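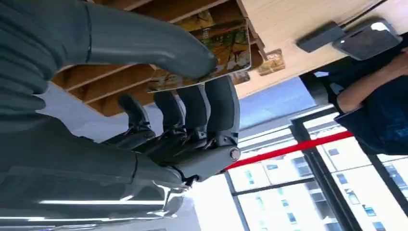 4. Does a tidy shelf stay tidy, and does it matter?

The claim that children read more when their books are kept in order is repeated so often in the classroom furniture literature that it is rarely tested. Most of what we found in support of it comes from catalogs and from short reports written by people who had just bought new shelves. We do not doubt that a neat shelf pleases adults. Our question was smaller: once a shelf of picture books has been put in order, what happens to that order, and does its loss have anything to do with whether the books are used? A picture book tilted outward from a light wooden shelf, as in Figure 1, would be scored as "untidy" by the checklist most often used in this area (Trummer's, which we adopted for want of a better one). The same book might just as well be scored as "on offer," because a tilted book shows its cover and a pushed-in book shows a spine a few millimeters wide. The checklist does not allow for this, and we think that is a serious fault in it.

Figure 1. A picture book tilted outward from a wooden shelf. The cover design is in muted greens, yellows, oranges and browns, and the edges are slightly worn.

4.1 Shelves and books

We worked with 2 reading rooms, one at Raralness and one at Clendden. Between them the rooms held 200 picture books, of which 115 were at Raralness. Neither room was set up for the study. The shelves at Clendden are deeper, and small books get lost behind large ones there, a problem the staff had been complaining about long before we arrived. We left it alone, although it makes any comparison between the rooms weaker than we would like.

Each book was given a place, and each place was marked with a colored dot under the shelf edge. Ximena Ojeda and Leandro Cáceres put all the books back in their places before opening and recorded them again at closing, over four weeks in June. A book was counted as out of place if it was on the wrong shelf, lying flat on top of others, or standing at a visible tilt. Readers will notice that these are three quite different things lumped together. We noticed too, and from the second week on we kept them apart in our notes. The first week cannot be recovered in that form.

4.2 Wear as a sign of use

We also tried to use wear as a rough sign of how much a book had been handled. Corners and edges were graded on a scale of 4, from clean to badly damaged. We would advise others to be careful with this. Worn edges tell us that something rubbed against the book. Hands will do that, and so will a tight shelf, a book bag, or a box in the back of a van. Several of the Raralness books came secondhand and had their wear before they ever reached the room. Slight wear in particular told us close to nothing, and two graders given the same book often disagreed on whether it was clean or slightly worn. Kristaps Jankauskaitė regraded the Clendden books without seeing the first grades and moved a good many of them up or down by one step – always one, never more, which says something about the middle of the scale.

4.3 What we are willing to say

Books that ended the day on the wrong shelf had usually been read, or at least carried off. That much was plain from the sign-out cards. Tilted books were another matter. Some had been pulled halfway out and then left, perhaps after a look at the cover. Others had leaned over when a neighbor was removed, and no child had touched them at all. From a closing-time record alone there is no way to separate the two, and earlier studies that report "disturbed books" as a measure of interest have the same trouble, whether or not they mention it.

We found no support for the idea that the tidier room was the better used one. We also found no support for the opposite idea, which Constanza Gaete had argued for when the study was planned, that mess is a healthy sign and should be left until the end of the week. Both rooms drifted out of order at a steady pace and both were put right in a few minutes. The staff at Clendden have since stopped pushing the picture books fully back on the lowest shelf – a choice made for their own convenience, and one we have no data on.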